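托盘先放，盘子后放：一位家用餐具陈列师谈台面上的摆放

采访地点是Rirkateck的样品厨房，下午，墙边一排柜子，中间一张操作台。受访者在这里负责餐具搭配与台面布置，工作内容包括选托盘、定盘子尺寸、写摆放说明，以及在每个季度换样时把旧的一套撤下来，清洗、登记、装箱。应受访者要求，文中不出现姓名。

谈话从托盘开始。受访者认为，多数家庭把托盘当作搬运工具，端到桌边就收走，而在小户型厨房里，托盘更多承担的是划定用餐范围的作用。“台面是公用的，切菜、放锅、放快递都在上面。托盘一放，这一块就归吃饭用。吃完整块端走，台面恢复原状。”

关于尺寸，受访者给出的做法是先量台面进深，再量盘子外径，最后才看托盘。托盘的短边要比盘子外径宽，两侧留出手指能伸进去的余量；长边则要考虑盘子之外的东西，包括餐具、杯子、调味碟。“很多人反过来，先买了托盘，回家发现常用的盘子放进去卡在边沿上，倾斜，汤汁往一侧走。退货单里这一类占的比例不小。”

边沿高度是第二个参数。受访者偏好浅边。边沿过高，拿叉子时手腕要抬起来绕过去，用餐时间一长就不舒服，擦洗时内角也容易积渣。边沿过低，端起来稍有倾斜，餐具便会滑出。Rirkateck内部的做法是在成品上放一把金属叉，把托盘一端抬高，记录叉子开始滑动和越过边沿时的角度。这项测试每批抽12件，抽样记录与出货单放在一起保存。

圆角的问题单独谈了一段。直角托盘在柜子里码放整齐，利用率高，但磕碰集中在四个角上，表面涂层往往从角上先坏。圆角分散了受力，清洗时抹布可以一次带过去。代价是内部可用面积略小，角落里放不下方形小碟。受访者的意见是，家里若以圆盘为主，这点损失可以忽略。

盘子部分，受访者建议日常使用的主盘选素面、白色、平底宽、边沿平缓上翘的一类。理由与审美关系不大：素面盘补货容易，打碎一只可以单独配，不必整套更换；盘心宽平，切食物时刀叉受力均匀；边沿有弧度，少量酱汁不会外溢。“花色放在托盘上就够了。盘子是耗材，托盘不是。”

对印刷图案，受访者的态度比较谨慎。文字和线描图案若印在托盘中央，盘子一压就看不到了，同时中央也是磨损最重的位置，盘底的圈足每天在上面来回摩擦。靠边、靠端头的位置更合适，图案与盘子各占一头，图案的方向与托盘边线平行。即便如此，盘子放大一号，仍会遮住一部分字。

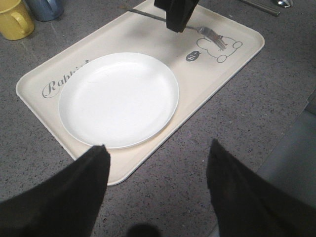

阅读时间：约 8 分钟

样品台上的那一套便是这种排法。奶油色长方托盘斜放在灰色带斑点的台面上，白色大圆盘偏在一头，深灰色花体字从盘沿后面露出来，开头是一个带长尾花笔的大写R，后面的部分被盘沿挡住了一截。另一头是一个线条简单的卡通动物，旁边有一个深灰色对话气泡，里面是浅色的“hi-”。金属叉横搁在托盘上。

受访者对这种遮挡并不介意。“字被盖住一点没有关系，端走盘子又能看到。要避免的是盖住图的关键部分。对话气泡和动物要同时可见，少了一个，另一个就读不懂。”在摆放说明里，这一条写作“成组图案不得拆分遮挡”，适用于所有带图案的托盘。

盘子偏向一端还有功能上的考虑。圆盘居中时，左右各剩下一条窄边，放叉子可以，放杯子不够。把盘子推到一端，剩余面积连成一块，杯子、小碗、折好的餐巾都有位置。缺点是重心偏移，端的时候两只手受力不同。受访者的处理方式是：盛好菜再端，就把重的一侧靠近身体；在台面上直接用餐，则不必调整。

叉子的位置，书面规范是与盘子平行，置于左侧。受访者承认在托盘上很少有人遵守。托盘空间有限，叉子横放、斜放都可以，只有两个限制条件：叉齿不搭在盘沿上，叉柄不伸出托盘外。前者会在盘沿留下金属划痕，白色釉面上呈灰线，需要用去污膏才能处理；后者在端托盘经过门框或椅背时容易碰落。

谈到台面，受访者提到斑点台面与浅色托盘的配合。带黑、灰、浅色细点的台面耐脏，细小的面包屑和胡椒粒落在上面不易察觉，这在日常是优点，在清洁时是缺点。浅色托盘放在上面，边界清楚，食物碎屑落在托盘里可以立即看到，收拾时倒掉即可。深色托盘与这类台面放在一起，边线会变得模糊，端取时手要多找一下。

“光也要考虑。”受访者补充说。白盘在强光下盘心会很亮，内壁的弧度反而看不清楚，陈列时通常把灯移到侧面，让内壁出现一层浅灰的过渡。家庭厨房没有这个条件，吊柜下的灯条离台面近，盘子会在托盘上投下影子。受访者建议选择暖色灯条，奶油色托盘在冷光下偏灰，与台面的颜色拉不开。

清洗与收纳是样品厨房每天的固定工序。托盘用中性洗涤剂和软布，印刷部位不用钢丝球，不浸泡过夜。洗后竖放沥水，长边着地，两只之间留出空隙。盘子可以机洗，托盘是否可以机洗要看底面标识，没有标识的一律手洗。受访者所在的团队曾将同一款印花托盘连续擦洗1000次，用来观察图案边缘的变化，结论是线描图案的细线先变淡，实心色块变化较慢。这一结果后来影响了选图：线宽过细的稿子会被退回。

收纳方面，托盘叠放不超过4只，之间垫纸或薄布。原因是浅边托盘叠放时，上面一只的底会直接压在下面一只的印刷面上。柜内高度允许的话，更推荐竖插，像文件一样取用。白盘按尺寸叠，大的在下。不同尺寸混叠时，小盘的圈足会在大盘盘心磨出一圈暗痕。

关于供货，受访者只谈了一些常规情况。托盘由Clekier按图纸加工，白盘从Pumel采购，Ó Riain承担过一批包装盒的设计，盒内用2片纸板隔开托盘与盘子，避免运输途中碰撞。早期的包装是把盘子直接扣在托盘上，省空间，到货后盘沿一圈印刷面常有擦痕，6月起停用。

最后问到一个人吃饭是否有必要用托盘。受访者的回答是，一人食恰恰是托盘使用频率最高的情形。一只盘子、一把叉子、一个杯子，端一次就够，吃完端回水槽，台面不需要再擦。两人以上，菜放在中间共用，托盘的作用就降低了，这时更适合用餐垫。

采访结束时临近傍晚，样品厨房开始换下一套陈列，盘子先撤，托盘后撤，顺序与摆放时相反。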